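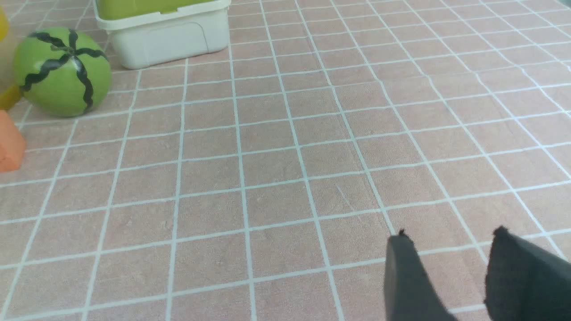
3. Puesta en marcha de la pulsera Droltau

Antes de empezar: carga completa. Luz verde fija = lista. Si parpadea, todavía no.

3.1 Emparejar

1. Abrir la app Flurnulard en el móvil. Bluetooth encendido.
2. Mantener pulsado el botón lateral 5 segundos, hasta que vibre.
3. En la app: Dispositivos > Añadir > Droltau.
4. Meter el código de la pantalla. De fábrica es 2154, luego se puede cambiar.
5. Aceptar permisos. Todos. Sin el de ubicación no registra las caminatas.

Nota: si el móvil ya tenía otra pulsera vinculada, borrarla primero. Las dos a la vez dan lecturas dobles.

3.2 Perfil y objetivo

1. Peso, altura, edad. El peso de hoy, en ayunas, no el de diciembre.
2. Elegir plan. Para principiantes, plan Waditz (18 semanas, caminar y fuerza suave). El plan Doležal es para gente que ya entrena.
3. Objetivo semanal: dejar el que propone la app. Se ajusta solo a partir de la segunda semana.
4. Guardar. Esperar el pitido.

PRECAUCIÓN: embarazo, marcapasos, medicación para la tensión: consultar con el médico antes de activar cualquier plan. La pulsera no es un aparato médico y el pulso que muestra es orientativo.

3.3 Registro de comidas

1. Pestaña Diario > botón +.
2. Buscar el alimento o escribirlo a mano.
3. Poner la cantidad en gramos. "Un plato" no sirve, la app no lo entiende.
4. Repetir en cada comida, picoteo incluido.

Nota: el aviso naranja salta cuando faltan 600 kcal para el límite del día. No es un error. Se quita en Ajustes > Avisos.

Cuidado con no bajar el límite a mano por debajo del recomendado. La app deja hacerlo, pero el plan se desconfigura y hay que empezar de cero.

3.4 Si no sincroniza

- Acercar la pulsera al movil.
- Cerrar la app y volver a abrirla.
- Nada todavía: reiniciar la pulsera (botón lateral hasta que se apague la pantalla). Los datos del día se guardan.
- Sigue igual: escribir a soporte con el número de serie, está grabado por detras.

Revisado el 6 de agosto por Sveva Messina.

Comentarios (3)

marijose_t: A mí no me vibraba, era la funda que apretaba el botón. Por si le sirve a alguien.

Quique: ¿el plan Waditz se puede pausar? Me voy de vacaciones y no lo encuentro

Sveva Messina: Quique, Plan > tres puntos > Pausar.

Usamos cookies propias y de terceros para mejorar tu visita. Aceptar | Configurar

También te puede interesar
Cambiar la correa sin herramientas
Exportar el diario de comidas
Pesarse bien: cuándo y cada cuánto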